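Garment Folding and Sorting Associate (part-time)
Hutora Textile Services, Curnadgate facility

Hutora Textile Services seeks applicants for the position of Garment Folding and Sorting Associate at its Curnadgate facility. The position is part-time and based in the finishing room, where clean clothing and household linens are sorted, folded and prepared for return to customers. Applications are accepted until the end of March.

The facility currently serves 1,476 household accounts, as well as the guest linen contract for the Egilsson residences. Associates work at standing-height tables and are assigned to either the clothing line or the linen line at the start of each shift.

Duties

Associates spread each item flat, check it for stains, open seams and missing buttons, and fold it to the size listed on the order card. Items that need repair are set aside with a written note and are not folded. Woven shirts and other patterned pieces are to be smoothed by hand before the first fold, with particular attention to collars, cuffs and side seams.

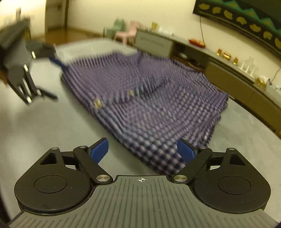

Checks and stripes require additional care, as a fold that runs off the grain of the cloth is easily noticed by the customer. New associates receive 40 hours of paid training, the first part of which is devoted to shirts, pillowcases and table linens. Fitted sheets are introduced later — prior experience with them is welcome but is not expected.

Associates also keep their tables clear between orders, return hangers and bins to the racks, and enter completed orders in Vakunik, the facility's order tracking system. Instruction in Vakunik is provided during training.

Qualifications

Applicants must be at least 18 years of age, able to stand for the length of a shift, and able to lift loads of up to 44 pounds. They must be able to read order cards in English and write short repair notes. Experience in a laundry, a tailoring shop or a hotel linen room is preferred.

Schedule and benefits

Shifts begin at 7:00 a.m. or 1:00 p.m. Paid breaks, work aprons and a discount on household laundry service are provided. There are 2 openings on the morning shift; afternoon applicants will be placed on a waiting list.

How to apply

Submit a completed application form and the names of two references to the front office at the Curnadgate facility. Forms are available at the counter during business hours. Selected applicants will be invited to a short interview and a practical folding exercise.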